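Penness shared workshop, bench by the window
Notebook, small pink arm (Zosuven build)
April, started 18:30

Continued from the last entry, where the elbow was still shaking when the arm is stretched out. I took the elbow servo out again and looked at the horn. The screw was tight, but the horn had a little play on the spline. Changed it for one from the Dalo bag, which fits better. The shaking is smaller now. It is still there when the servo holds for a long time, so I suspect the supply also.

Supply: measured at the servo plug and not at the board this time. The voltage drops when two servos start together. I soldered a thicker pair of wires from the Molefe power brick to the board. For the next arm I would do this from the beginning.

Printed parts: the first lower link had a crack between two holes, so I printed it again with more walls. It took 198 minutes. The holes came out tight and I opened them by hand with a drill bit, slowly, because the plastic melts if you hurry. Please do not use the electric drill for this, I lost one link that way already.

Then the clamp on the base and the green cloth over the bench, and I made the little castle from the block box as a target. Until now I tested only with a single cube, and I wanted something where a bad approach is easy to notice. 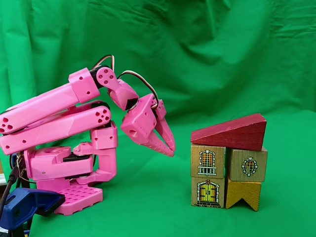
Arm beside the castle, fingers a little open, tip still left of the blocks.

The approach is done in small steps from the keyboard. From the side I find it good to bring the tip in at the height of the lower blocks and stop before the stack. After that I want to go up and over the red roof and close on it from the top, but the roof has a slope and I am not sure the fingers will hold it. Maybe a strip of rubber inside each finger. There is a piece of bicycle tube in the drawer, I will try with that first.

Gripper servo: closing limit changed by 2 degrees, because it was humming at the end of the movement. No humming after.

Cables: the loop above the elbow is long on purpose. When I made it shorter, it pulled on the plug with the arm fully down. The one going over the gripper I don't like, it can catch on a block. To be tied down, but with enough slack for the wrist.

Ran the up and down movement 24 times without blocks under the gripper. The position at the bottom was drifting a bit to the left towards the end. Could be the base, could be the cloth sliding under the plate. I will mark the plate position with tape and repeat.

To do:
rubber in the fingers
tie the gripper cable
tape marks for the base plate
write the closing limit into the settings file, now it is only in my head and here
order more M3 screws, the short ones are almost finished

Stopped 21:10. Power brick is unplugged, please leave the clamp where it is.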